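2021-08-31

Llevo unas semanas comparando dos pinzas para el brazo y ya tengo bastante claro con cuál me quedo, así que lo apunto antes de que se me olvide.

La primera es la Durbridge, que venía con el brazo. Dedos rígidos, apertura paralela, cable corto. Agarra fuerte y repite bien, pero con piezas blandas se pasa: el control de fuerza tiene 8 niveles y entre el primero y el segundo hay un salto demasiado grande. La segunda es la Azar, más cara y más lenta, que se configura con un archivo de texto y no con el programa del fabricante. Eso para mí ya es media compra.

El controlador es el mismo en los dos casos, un Pultitz con el firmware 606. Probé a actualizarlo en julio y perdí la calibración de la muñeca, así que volví atrás y ahí sigue.

La prueba fue siempre igual: coger un objeto, levantarlo, moverlo a un lado y soltarlo. Hice 1,000 ciclos con cada pinza, repartidos en cinco tardes. La Durbridge falló más al principio, casi siempre al cerrar. La Azar falló poco, pero cuando falla se queda parada y hay que reiniciarla a mano, lo cual es bastante pesado si te has ido a comer.

Khalil Shboul me recomendó repasar los tornillos de los dedos al terminar cada tanda. Le hice caso a medias y en la tercera tarde tenía uno flojo. Desde entonces los miro siempre.

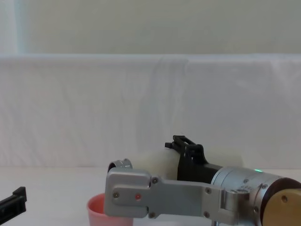 Lo que más tiempo me llevó fue el ajuste de la altura de aproximación. Con vasos de plástico, si el dedo baja demasiado, los tumba antes de cerrar; si se queda alto, resbalan por el borde. Al final dejé un margen de 5 mm y lo guardé como valor por defecto.

Me quedo con la Azar para objetos ligeros y dejo la Durbridge montada para lo demás. En septiembre quiero probar la cámara Desia en la muñeca, si consigo un soporte que no choque con el codo al plegar.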